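Home Forums Comics New Releases Members Search Log in

Monano #2, who else has read it?

ottar_s
2025-02-01
Picked this up on my lunch break and read it twice before I went back in. I liked the first issue fine but this one got me. The whole flooded market sequence is 28 pages of Hada looking for her brother and barely a word balloon in it. And those colors! Zheng's ending up the villain, right? Please tell me somebody else thinks so.

rashahakim
Nope, Zheng is way too obvious. My money's on the aunt. Go back and look at who has the ferry key in the first issue.

I did love the market part, though I could've done without the narration boxes at the end telling me what I just saw.

tamerq
I'm going to be the grump. It's pretty, but I finished it in the time it takes to drink a coffee, and nothing moved. We knew the brother was missing last time and he's still missing. If I'm waiting until September for the collected edition anyway, I might as well drop the singles.

ottar_s
Nothing moved?? She burned the map, Tamer!

tamerq
She burned a map. She has the other one in her boot, it's right there on the ferry.

rashahakim
OK I missed the boot. Going back to look.

azein
I'm somewhere between you two. The pacing is slow if you only read this title, but I came to it from Tororer (all 297 pages in one weekend, my eyes hurt) and it's the same team doing the same thing, lots of quiet and then everything at once.

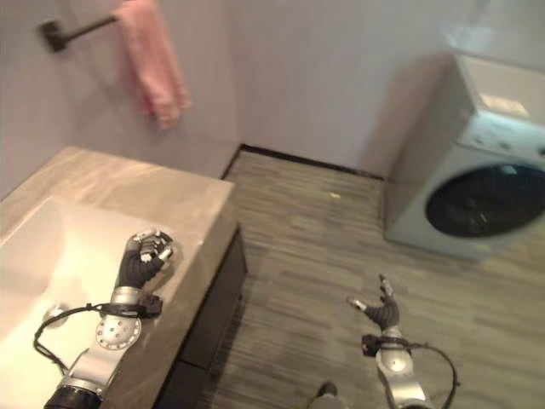 So I'd give it a couple more issues before dropping it, because Tororer lost me early on too and now I push it on everybody I know. I do agree with Rasha about the narration boxes. Whoever asked for those should stop asking.

rashahakim
Found the boot. Still the aunt.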